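The bishop's letter came on a postcard, which Sidra Tarar took as a sign of how the diocese was doing for money. It showed the cathedral at dusk. On the back he had written that St Wei's was to be joined with its neighbours from January, and that he held everyone in his prayers.

"Joined with which neighbours?" said Ju-won Hyun, reading it upside down across the vestry table.

"Zernier and Boseo."

"Boseo hasn't got a roof."

"Then we shall be bringing something to the marriage."

Sidra had been churchwarden for nine years, having gone to the wrong meeting. Ju-won was the curate. He had been sent to them for eighteen months, four years ago, and it was widely believed that the diocese had lost his file. He did the funerals, the harvest supper and the boiler.

The parish roll stood at 109. This was a figure with a long and honourable history. It had been 109 under the last vicar and 109 under the one before, and it included Mrs Pell, who had gone to live in Portugal, and both of the Aldous brothers, who were in the churchyard.

"He'll want a true number," Ju-won said.

"He's never wanted one before."

"There's a form. It has a box for it."

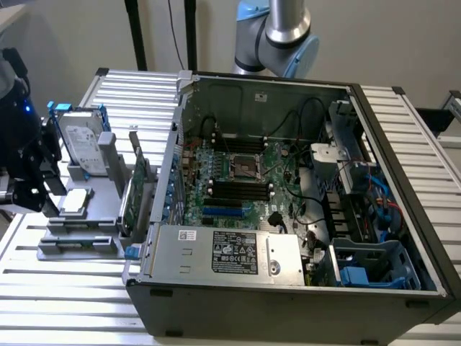

They agreed to do it properly, over two Sundays, with a pencil. Ju-won counted from the pulpit steps during the second hymn and made it 31. Sidra counted from the back and made it 34, but admitted to having put down the organist twice and a man who had come in to ask about parking.

"We could invite people," said Ju-won.

"To what?"

"Well, church."

Sidra thought this over. It had a certain boldness. In the end they had a leaflet done, with a drawing of the tower and the words ALL ARE WELCOME, and the printer in Wuneo offered 200 for one price or 1,000 for very little more. Sidra had never in her life walked away from very little more. The boxes filled the vestry to the height of the piscina and had to be moved whenever anyone wanted the communion wine.

They took a road each. Ju-won was given tea at every third house and told at length about people's knees. Sidra was given a cutting of a hydrangea, a views-on-bells that lasted forty minutes, and a cat, which she returned.

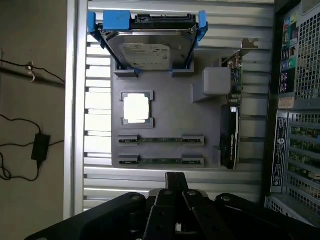

"How many have you got left?" she asked him at the lychgate, when the light was going.

"Most of them. You?"

"I put a few under the Methodists' door."

"Sidra."

"It says all."

On the Sunday, there were 36. One of the new ones was the man who had asked about parking. He sat at the front, sang a full beat behind everyone else and shook Ju-won's hand afterwards with great force. The other was a Methodist, who said she had come to return the leaflets.

Sidra gave her coffee. She gave her a biscuit from the good tin as well, and by the time the urn had gone off the boil the woman had let slip that she used to keep the accounts for a school of 130 children and had rather missed it.

"Had you ever thought," said Sidra, "about forms?" 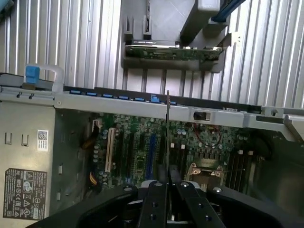
*From the autumn number, fiction pages.*

The form went off in the last post on the last day. In the box for the roll the Methodist had written 36 in small, upright figures, and beside it, in the space for remarks, she had put that the boiler was sound and the curate should not be moved.

The reply was another postcard. It was the same view of the cathedral, by daylight this time. The bishop thanked them for their candour and said that theirs was now the largest congregation of the three, so Zernier and Boseo would be coming to them. He wondered whether they had enough chairs.

"Have we?" said Ju-won.

Sidra went to look behind the leaflets.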